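Notes for the bedroom talk. Don't read these out, just glance.

Start with the hello, thank Selina Stöckli for the hall, check the folks at the back can hear me. Then straight in: who made their bed this morning? Wait for hands. I didn't, and I'm the one with the microphone!

First point is layers. Everybody piles things on a bed - the robe, the spare blanket, whatever came off the line - and then at bedtime it all goes on a chair. So we start by clearing the top.

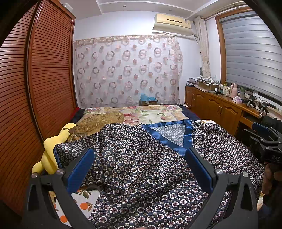 Skalley, August 17, 2002

Satin first, always. It slides off any pile you put it on, so it needs its own fold. Lay it flat, find the collar, bring the sleeves in, and let the trim be your guide (a contrasting edge is a gift, you can see where you are even when the rest is a heap). Smooth with the flat of your hand. Somebody will ask about ironing. Say low heat, inside out, and move along or we'll be here all night.

Tell the Normunds Liepiņa story if they're warmed up. He rolled his good robe for a trip to Zeleke, and it came out looking like a walnut.
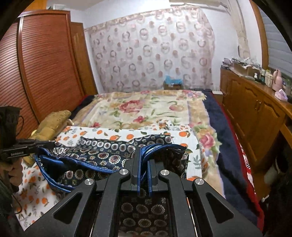 Pick it up by the fold, give it one shake, put it down again. One! More than that and you're chasing it across the bed. Then hang it or shelve it, I don't mind which.

Next, blankets. Slow down here, I rushed this bit in February. Work from the top layer down and keep the patterns straight in your head: scales, dots, roses, that's how I remember what goes back in what order.

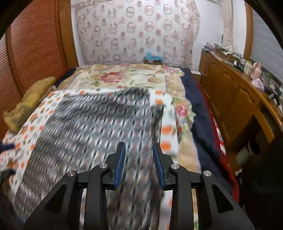
Pull toward you from the near side, then walk around and fix the far corner. If you've got a wardrobe tight against the bed like I do, you learn to fix it at a stretch. Fold in thirds, heavy ones at the bottom of the stack.

Questions, 17 minutes tops. Leave the handouts by the door.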